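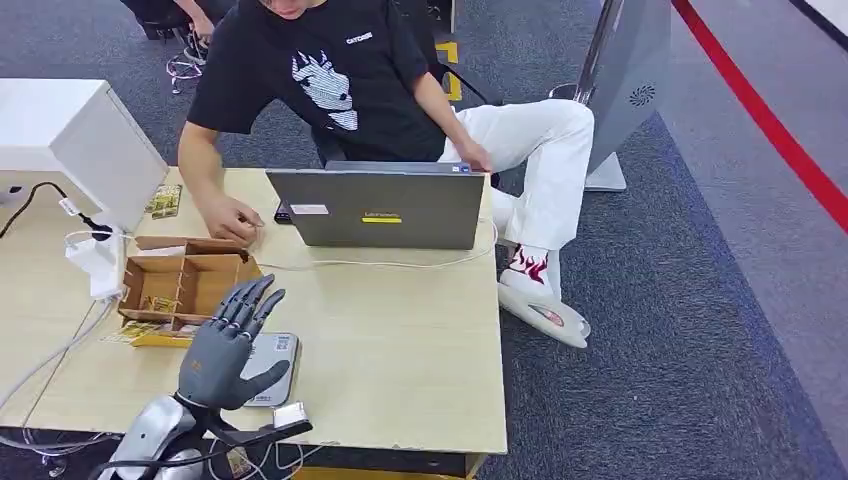
Visite chez Totel – journée portes ouvertes, notes en vrac

13 septembre 2022

Rentré hier soir, je mets ça au propre vite fait avant d'oublier. Portes ouvertes chez Totel, l'éditeur de petits jeux de cartes, dans l'ancienne minoterie derrière la gare. Entrée libre mais inscription obligatoire, groupe de 22 personnes, départ à 10 heures pile. Enfin, pile sur le papier. On a attendu un moment dans le hall, sans café.

D'abord les bureaux, à l'étage. Moquette partout, bureaux en bois clair, armoires blanches. Je m'attendais à des écrans géants, des tables à dessin, que sais-je. Non : des portables, des câbles, et du carton. Les prototypes se trient dans des boîtes à compartiments, toutes bêtes, brunes, ouvertes sur le coin du bureau. Les cartes jaunes traînent autour, on les prend, on les repose. Personne en costume, ça fait du bien – t-shirt et claquettes-chaussettes, avec des flammes rouges sur les chaussettes. Ma fille veut les mêmes maintenant.

Le principe des boîtes nous a été expliqué en deux minutes. Une case = une famille de cartes. Quand une carte ne marche pas en partie test, elle sort de la case et va sur le bureau. Si elle y est encore à la fin du mois, poubelle. Pas de logiciel pour ça, ils ont essayé, abandonné. Le portable sert pour les textes et les règles, le reste se fait à la main. J'ai demandé pourquoi pas des boîtes en plastique : trop bruyant, paraît-il. Bon.

Ensuite l'atelier de découpe, au rez-de-chaussée. Très chaud, très bruyant, casque obligatoire. La plieuse vient de chez Győri, achetée d'occasion, elle sort les étuis à plat et il faut les monter à la main derrière. On a eu le droit d'essayer. Le premier étui, raté. Le deuxième aussi. Les dames de l'atelier font ça sans regarder, en parlant de leurs vacances. Tirage de la semaine : 3 000 étuis, tous pour la même commande, un jeu de mémoire sur les oiseaux des marais. Joli d'ailleurs, un peu cher.

Petite déception sur l'impression : elle n'est pas faite sur place. Les planches arrivent de chez Mimthorpe, déja imprimées et vernies, par palettes. Donc on ne voit ni encres ni presses. La brochure laissait penser le contraire, dommage, deux messieurs du groupe étaient venus exprès et l'ont fait savoir.

Le stock – immense, froid, mal éclairé. Passé vite. Des palettes filmées, des étiquettes, un chariot qui bipe. Rien à en dire sauf que ça sent bon le carton neuf. J'aime bien cette odeur.

Fin de la visite dans la salle de test. Tables rondes, chaises dépareillées, des jeux sortis partout. On nous a fait jouer à Fladine, le prochain, prévu pour octobre. Règles en une page, parties courtes, on échange des cartes avec son voisin sans montrer sa main. Au début je n'ai rien compris, à la deuxième manche c'était très drôle. Les couleurs vont encore changer, le vert et le bleu se confondent sous les néons – plusieurs d'entre nous l'ont dit, ça a été noté. J'aurais bien continué mais le groupe suivant attendait dans le couloir.

Boutique à la sortie évidemment. Boîtes abîmées à moitié prix, ça part vite, il faut y aller avant la visite et pas après. J'ai pris deux jeux dont un auquel il manque peut-être une carte, on verra.

Côté pratique : se garer côté gare, le parking de la minoterie est minuscule et le portail ferme à midi. De la gare, compter 400 mètres à pied, fléchage correct. Les bureaux sont à l'étage sans ascenseur, donc compliqué avec une poussette. Les enfants sont acceptés partout sauf à la découpe, où il faut les laisser à l'acceuil avec des coloriages. Prévoir un pull pour le stock. Toilettes propres, une seule cabine ouverte, grosse queue.

Prochaine session en octobre, inscriptions par mail uniquement. Je mettrai l'adresse en commentaire dès que je retrouve le dépliant.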